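How I Teach a Robot to Pick Up a Chopstick

Have you ever dropped a whole handful of chopsticks on the floor? You bend down, you scoop them up, you put them back in the pot. Easy! It probably takes you less time than reading this paragraph.

Now imagine explaining that job to somebody who has never had hands. Where would you even start?

That's the sort of puzzle I spend my evenings on. My name is Areti Stamatopoulos and I build things with my friend Vangelis Spanos, sometimes at home and sometimes in a shared workshop called Vanitz. A shared workshop is a place where lots of people use the same tools and benches (and argue over who had the good screwdriver last). Our project is called Lodach, and the plan is for a robot that can tidy up small kitchen things.

A robot arm doesn't know what a chopstick is. It doesn't know that chopsticks roll, or that a thin one is easy to miss, or that if you pinch one right at the end the other end swings about. You and I learned all that when we were tiny, mostly by dropping stuff.

So we show it. We use grippers that a person holds by hand. A gripper is a bit like a robot's finger and thumb – two parts that open and close. I hold one in each hand and do the job slowly with those in place of my own fingers, while little cameras on the grippers record everything they see. Later on, a computer looks through the recordings and tries to work out the pattern.
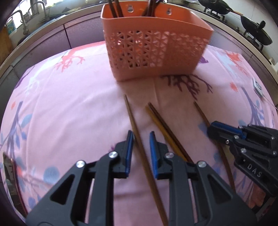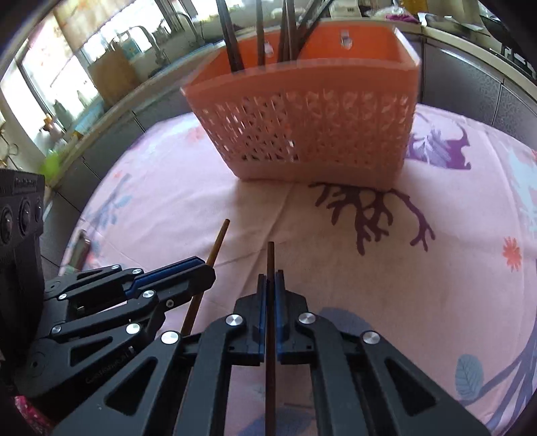

Chopsticks, grippers and the utensil basket, on the pink bedsheet.

See the blue bits on the insides of the fingers? Those are the pads, and they're the part that touches whatever you're picking up. A chopstick is so skinny that the two pads have to come very close together before they can hold it at all. If you come in crooked, it can slip away and you have to start again!

Here's something you can try at home. Get two clothes pegs, one for each hand, and a few pencils. Tip the pencils out on your bed and put them into a mug using only the pegs. No fingers allowed! I think you'll notice three things.

First, it's slow. Really slow.

Second, you have to look much harder than usual. With your fingertips you can feel a pencil turning, but through a peg you hardly feel it, so your eyes have to do the extra work.

Third, picking up is only half the job. You still have to turn the pencil so it points into the mug, and that's where I always got stuck when I was learning. Vangelis taught me to hold it nearer the middle, and then to lift it higher than I thought I needed to.

We've done the chopstick job 108 times so far and we want to reach 200. That sounds like a lot (my wrists agree), but one go isn't enough for a robot. If it only ever saw one chopstick lying one way, it might get in a terrible muddle when the next one pointed somewhere else. So we drop them differently every time, and after a while we'll change the cloth underneath too.

In November we're going to try spoons. Vangelis thinks they'll be easier and I think they'll be much worse, what with that big round end. If you do the peg game with a spoon, have a guess first about which of us is right, and then see how you get on.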